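How to Place a Pickup Order Online at Mudo Noodle House

We've had so many sweet calls from folks asking how the new online ordering works that I figured I'd write it all out, start to finish, so you can keep this page open while you order (and maybe get hungry along the way!).

First, go to our menu page and pick your location. We have two kitchens, Sadport and Prostmont, and the Prostmont one doesn't make the soup dumplings, so please check before you set your heart on them.

Next, tap a dish and choose your spice level. Mild really is mild. If you're feeding a crowd, the party trays are at the bottom of the list, and any order over $100 needs a day's notice, which gives us time to fold enough wontons.

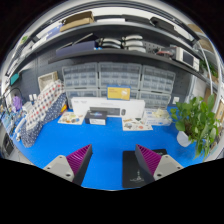 A white box on the blue mat.

Once your cart looks right, hit Checkout and type in your name and cell number. You can pay now or at the counter, whichever you like. We'll text you an order number, something like 1,146, and that's all you need to give us when you come in.

Need to change something? Call the shop within five minutes and we'll do our best, though once the wok is going it's hard to take the onions back out!

Gift cards can't be used online yet. We hope to have that working by November, so for now bring yours along and pay at the register.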